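3.2. Recogida de demostraciones en la cocina

Como ya adelantábamos en la sección anterior, el conjunto Usanora nace de una pregunta bastante doméstica: cuántas demostraciones hacen falta para que una política aprenda a manejar la vajilla de una casa cualquiera, con sus tazas de formas caprichosas y sus platos que reflejan la luz de mil maneras. Nos gustaría poder decir que teníamos la respuesta desde el principio, pero lo cierto es que el protocolo fue cambiando con nosotros, y agradecemos de corazón la paciencia de los operadores, que repitieron jornadas enteras cuando decidimos modificar la frecuencia de muestreo.

En total se grabaron 2378 episodios por teleoperación, de los cuales conservamos 2000 tras la revisión manual descrita en el apartado 3.4. Cada episodio reúne la vista de la cabeza, las vistas de muñeca y las posiciones articulares de ambos brazos, todo ello sincronizado con el reloj del controlador. Las instrucciones en lenguaje natural las redactó Fulgencio Olvera, que tuvo el buen criterio de escribirlas como se las diría uno a un familiar («deja el plato en el escurridor») y de admitir variantes regionales siempre que no cambiaran el objetivo de la tarea.

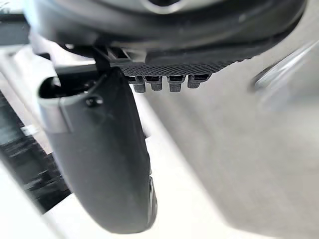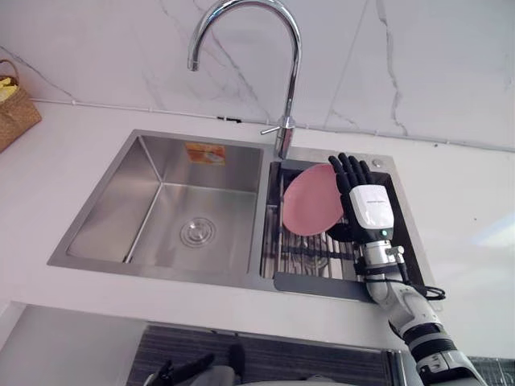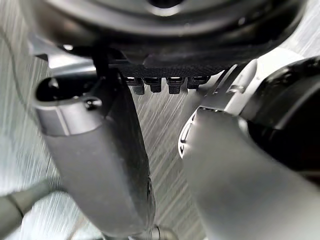
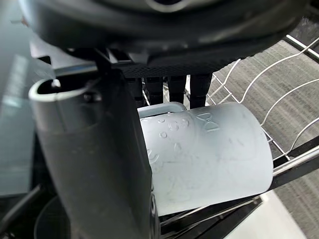
Figura 3. Vistas de cámara durante la recogida de demostraciones: tres de muñeca y una de cabeza, esta última con el plato rosa sujeto sobre el fregadero.

La división de los datos merece unas líneas, pues en nuestros primeros ensayos la hicimos al azar y los resultados salieron demasiado halagüeños. Dos episodios grabados seguidos por la misma persona se parecen muchísimo, y si uno cae en entrenamiento y el otro en prueba, la evaluación acaba premiando la memoria. Por eso agrupamos los episodios por sesión y por operador antes de repartirlos: 1344 quedaron para entrenamiento y el resto se distribuyó entre validación y prueba, sin que ninguna sesión apareciera en más de un grupo.

También nos detuvimos, quizá más de lo que el lector esperará, en los episodios imperfectos. Un agarre corregido a mitad de camino contiene información muy valiosa sobre cómo recuperarse de un error, y nos daba verdadera lástima descartarlo. Optamos por conservar las correcciones cuando la tarea terminaba bien, marcando el instante en que el operador rectificaba, y por eliminar los episodios con pérdida de sincronía o con pausas de más de 400 fotogramas. El efecto de esta decisión se analiza en la sección 5, junto con la comparación frente a la política de referencia Dovell, entrenada con los mismos episodios pero sin las marcas de corrección.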